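Tustia bets on folded laundry, one recorded example at a time

2 min read

Tustia wants its robot arms to fold your laundry, and it says the way to get there is to show them how, over and over. The company has spent the months since September recording people guiding pairs of small arms through simple jobs with cloth. So far it has 87 hours of recordings, all made at its site in Avham, and it plans to start training a new version of its software on them before the end of the year.

The project is called Flollero. Each recording holds one short attempt at one job, with the video and the position of every joint stored together. The learning system is then supposed to work out what the attempts have in common and copy it.

Whether 87 hours is a lot depends on whom you ask. Tustia calls it a strong start. It has not said how many of the attempts were thrown out, or how many different cloths were used, and both would tell us more than the hours do. A system that has seen the same few squares of fabric on the same table, under the same lamps, may learn that table very well and still be lost in a bedroom.

Lutz Schmieder, who runs the recording work, concedes part of the point. "We have 14 operators and they all fold a little differently," he said. "I used to think that was a problem. Now I think we need more of it." He would not say how often the current software finishes a fold without help. A demonstration for visitors is promised, with no date attached.

There is also the matter of cost. Operators work in shifts of two hours, and Schmieder says a good one gets through over 19 usable attempts in that time. That is a lot of paid labor for a towel. Pumphrey, a rival that tried a similar approach with kitchen jobs, dropped it last year and has never published its results.

Tustia says it will release part of the Flollero recordings for outside researchers to test. It has not said which part, and the choice will matter.

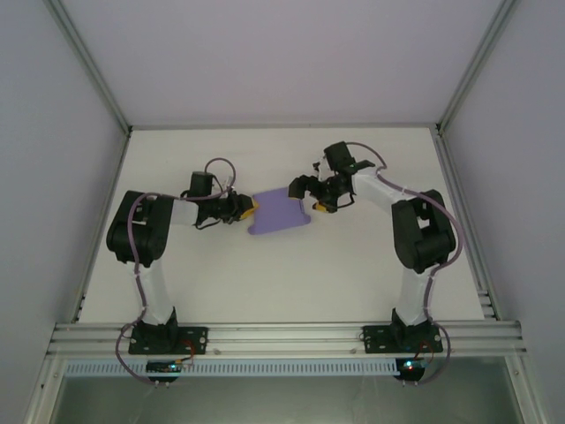 Can a system trained this way fold clothes it has never seen before?

Sometimes, if they are close in size and fabric to what it was trained on. Tustia has not published any tests on unfamiliar clothes.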